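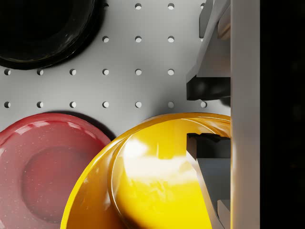 2023-04-11. Reel 3 of *The Penwood Road* went through the Gellance scanner again this morning, second pass, wet gate off. The print is the one from Cassim, 35 mm colour, 2000 ft reels, western exteriors for the most part. Main complaint from the first pass was weave in the wide shots, worst where the horizon is long and flat. Evenly spaced rows of round holes on a pale board show up a geometry error at once, and a desert skyline doesn't, so measure against perforations and leave the skyline for the eye check. Red plate, yellow bowl and black bowl on that same pale grey-white would also do as a rough hue check on the monitor before looking at the stagecoach interior, where the dye fade makes every judgement suspect.

Perforation tracking

Overscan turned on so the full perf is in the file. Tracked the lower corner of the perf on the reference side only. Tracking both sides pulls in shrinkage and gives a rotation that isn't in the picture. Vertical is clean. Horizontal drift begins at foot 788 and stays until the splice at the end of the river crossing, then stops.

Drift starting mid-shot and ending at a splice points to the print and not the transport. Inspected on the bench: old edge damage on the guided side, a long shallow nick with cement residue. No repair attempted. The spring guide rides over it and the film moves sideways, slowly enough to pass for a camera move if you aren't looking for it.

Options:

- Guide from the opposite edge for this section only and join in software. Cheap. Adds a join to document.
- Leave the transport alone and stabilise from the perf track. Already have the track.
- Repair the edge and rescan. Best result, most handling.

Going with the second. The corrected section has been rendered to the working drive with the uncorrected scan kept beside it. Do not overwrite either.

Colour

Overall shift to magenta, as expected for this stock. Blacks have gone brown in the night camp scene. Base correction from the leader, then a single offset per scene. Held off on secondaries. The Nolten transfer notes describe the sky in the canyon chase as "steel", but those were written from a video copy, and I don't trust them for anything past shot order. They do agree with the print on shot order except for the saloon insert, which is missing here.

Checked the insert: jump in the action, no splice at that point on our print. The cut is therefore upstream, in the negative or an intermediate. Logged as inherent.

Sound

Variable area track. Audible hiss lift at reel changeover, 7 frames early against the cue mark. Left alone for now. The optical reader lamp needs 15 minutes before levels settle, so discard the opening of any pass started from a cold machine. My first transfer today was started too soon and is in the reject folder.

Still open

- Reel 4 has a warp near the head. Let it relax on a larger core.
- Ask Cassim if their second print has the saloon insert.
- Gate clean before the next pass. Emulsion dust on the lower roller again.
- Delivery is August. Reels 5 and 6 not yet inspected.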